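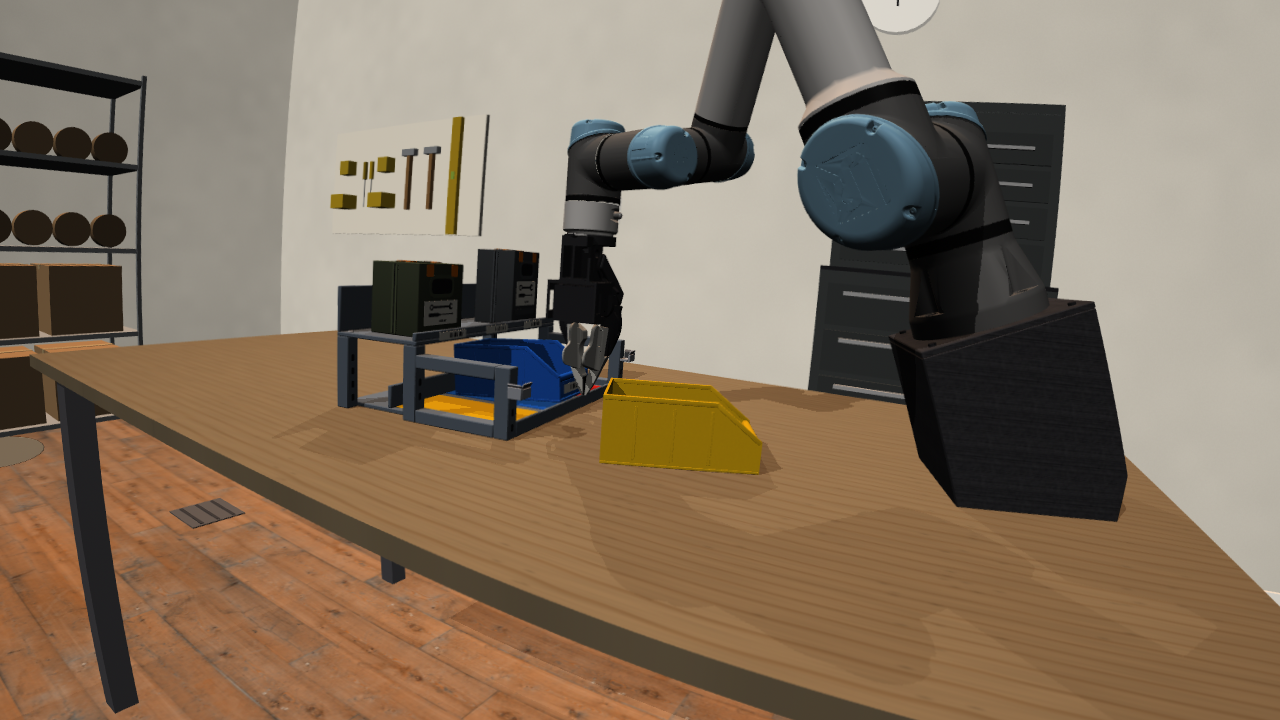 A wooden table on a worn plank floor.

The Table You Didn't Need to Replace

July 16, 2020

Since April I have been told, mostly by ads, that my home is letting me down. The kitchen table is bad for my back. The floor looks tired on video calls. A firm called Vultance would like to sell me a "home focus station" for $934, and its rival Brutera has one for $600 that looks the same to me, apart from the knobs.

I don't buy it, in either sense.

Look at what these companies offer as proof. Vultance points to a survey of 472 people who said they felt "more ready to work" at its desk. All 472 had bought the desk. Ask anyone who has just spent $934 whether the money was wasted and see what you hear.

My own table came from a secondhand shop in Lilldale. It wobbles, and I fixed most of that with a folded envelope. I have done taxes on it, and a great deal of arguing. When my back hurts, it's usually after I have sat for four hours without getting up, and I doubt a nicer slab of wood would make me stand.

Some people do need better gear. If you have a bad neck or share one small room with two kids, spend what you can and ignore me. But most of us are being sold a cure for a bad year — and the bad year will still be here when the box arrives.

Brutera says its next model comes out this fall, at $900. I asked what had changed from the $600 one. The reply mentioned a cup holder.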